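Cell notes: looking after the two-arm bench at Helmont

By Shazia Bangash

Readers of the February issue asked for more detail on how the bagging cell is kept running, so this item covers the setup, the weekly checks and the one repair we have made so far. The cell is the two-arm bench at our Helmont site. Its job is to work with drink bottles, thin plastic bags and a small mesh bin, and all of those are harder on a machine than they look. The software side belongs to the Plinerano project and will get its own write-up.

How it is laid out

Two white arms stand on black base plates at the front of the enclosure, one on the left and one on the right, with the bin between them. Each arm has its own two-finger gripper. The cable runs need to stay clear of the area over the bin. If a cable droops into the space between the arms, it will catch a bag sooner or later, and the bag usually pulls the bin along with it.

We set the arms so that both can reach the middle of the bin but neither can reach the other's shoulder. The limit is set in software and backed up by a check at slow speed each time a base plate has been loosened. Do not skip the slow check. The software limit only knows where the base plate was the last time somebody told it.

The fingers

Most of the maintenance on this cell is finger maintenance. The wrist-view fingers are yellow molded parts with open cells on their faces. They give a little when they close, so a crushed bottle can be held without the motor being driven to its limit. The drawback is that the cells collect things: label scraps, adhesive, bits of film. A finger with debris packed into its cells is stiffer than a clean one, and the grip force has to be set again once it has been cleaned out. 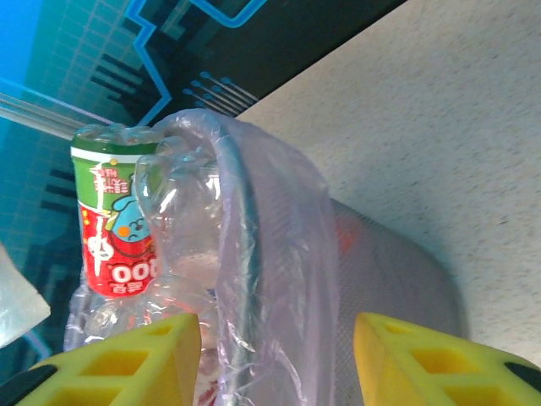

Wrist view at the bin, with a crumpled bottle and a lavender-tinted bag between the fingers.

Clean the fingers at the end of each shift with a soft brush and a damp cloth. Use plain water. A solvent wipe will take off label glue faster, but we found it left the surface slick, and the next day's picks were poor until the fingers were swapped. For glue that will not brush out, take the finger off and soak it in warm water with a drop of dish soap. Let it dry completely before it goes back on.

Check the finger bolts while the brush is out. They should be snug, with no side play when you push on the fingertip. We mark each bolt head with a paint pen across onto the mount, so a bolt that has turned shows up as a broken line.

Bags and grip width

Thin film is the reason the gripper zero matters so much on this bench. With a bottle, an error of a millimeter or two in the closed position makes no difference. With a single layer of bag, the same error means the fingers close, the controller reports a grip, and the bag stays where it is. Anyone chasing missed bag picks should look at the zero before touching the camera or the planner.

To set it, move the arm to the park position and open the gripper fully. Close it at the lowest speed with nothing between the fingers until the motor current rises, then store that position as closed. Repeat the close 4 times. If the readings do not agree, stop and look for debris or a loose finger. Averaging them will only hide the fault.

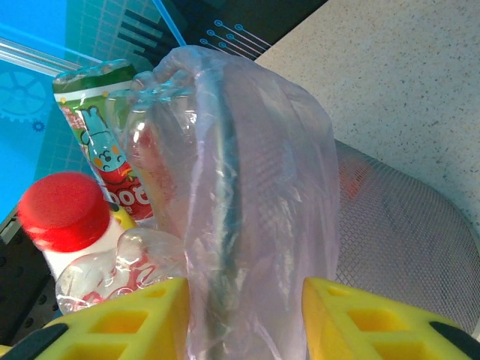 Static is the other thing to watch with film. On dry days a bag will cling to a finger after the gripper has opened, and it gets carried along on the next move. We run a small humidifier in the room during the winter, and the release move now includes a short pause and a slight sideways shift before the arm lifts. That took care of most of it. When a bag still hangs on, the operator stops the cell and removes it by hand with both arms parked. Please do not reach in during the pause, however long it seems.

The wrist cameras need less attention than the fingers, but they do need some. Wipe the lens with a dry microfiber cloth at the start of the day. Bright reflections off film and clear bottles are normal in these views and are no reason to change the exposure. A smeared lens spreads those reflections into a haze, and the fix for that is the cloth.

The bin and the rail

The bin is light, and that causes its own trouble. An arm that comes down a little off center will nudge it, and after enough nudges the stored bin position is wrong. We tried a rubber mat under it, which helped, but the mat wrinkled and made the bin lean. Our current practice is to check the bin position at the start of every run and re-teach it if the rim has moved.

Look along the front rail once a week. Bottle fragments and scraps of film gather there, and grit gets under the base plates if they are loosened without cleaning first. Vacuum the rail, then check the plate bolts with the torque wrench. Cable clips get checked on the same visit. A clip that has opened is easy to miss when the arm is parked, so move each joint through its range slowly and watch the cable as it goes.
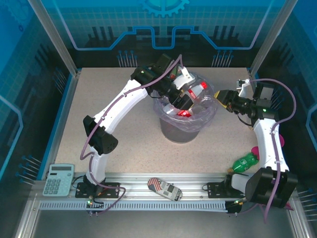

The elbow repair

The one real repair was on an elbow joint. The fault first appeared as a faint tick on the downward move into the bin. Nothing showed in the log. After 3 days the joint began to report position errors when the arm was stretched out, and at 628 hours on the counter it stopped with a fault and would not clear.

We suspected the joint motor and ordered one through Koutsoukos, our parts supplier. While waiting, we took the cover off and found that the connector on the joint board had backed partway out. The cable had been routed too tightly on the last refit, and every full extension pulled on it. The motor was fine and is now on the shelf as a spare.

The repair itself was simple. We reseated the connector, added slack at the elbow and put in a second clip so that the pull is taken by the clip and stays off the board. The joint was then recalibrated and run through its range for 16 hours with no load. There have been no position errors on it since. The other arm had been routed the same way, so it was opened and corrected too.

Two lessons for anyone with a similar bench. A tick that repeats at the same angle should be looked at on the day it is heard. And after any cable work, extend the arm fully by hand with the power off and feel for tension at each joint before closing the covers.

After a repair: the test picks

When an arm goes back into service it does a fixed set of picks before it is used for anything else. The early picks are soft bottles and bags. The last is a smooth bottle held upright, and that is the one that shows whether the fingers are meeting evenly.
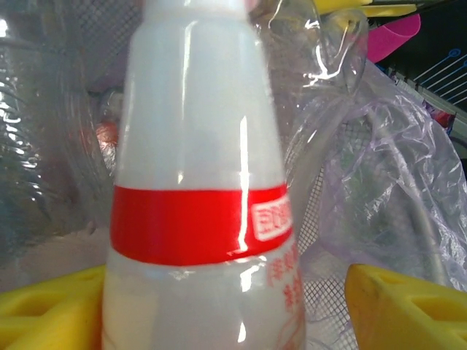

An uneven grip is usually a mounting fault. One finger has been put back slightly high, or the mount was tightened while the finger was under side load. A crumpled bottle can hide this, because there is always a fold for the fingers to settle into. A smooth white bottle like this one, with a finger on either side of it, gives them no such help, and the red band around the middle is a handy level mark when you judge whether the bottle has tilted. If it tilts as the fingers close, loosen both, let them settle against the bottle and tighten again in small turns, going from one to the other. Then repeat the zero procedure, since the closed position will have changed.

Record every finger change in the Tiro log, along with the side it was fitted on. Fingers are not to be moved from one side to the other once they have been used. They wear to their own side, and a swapped pair will pass the zero check and still tilt a bottle.

Spares and next steps

We keep one full set of fingers, a spare wrist cable and the spare joint motor in the cabinet by the door. If you take something, write it on the sheet. The next planned work is a new cable clip for both elbows, with a wider mouth and a screw closure. The cell will be down for a morning while they are fitted, and the time will be posted on the booking page. Questions about the procedure, or corrections to it, can come to me.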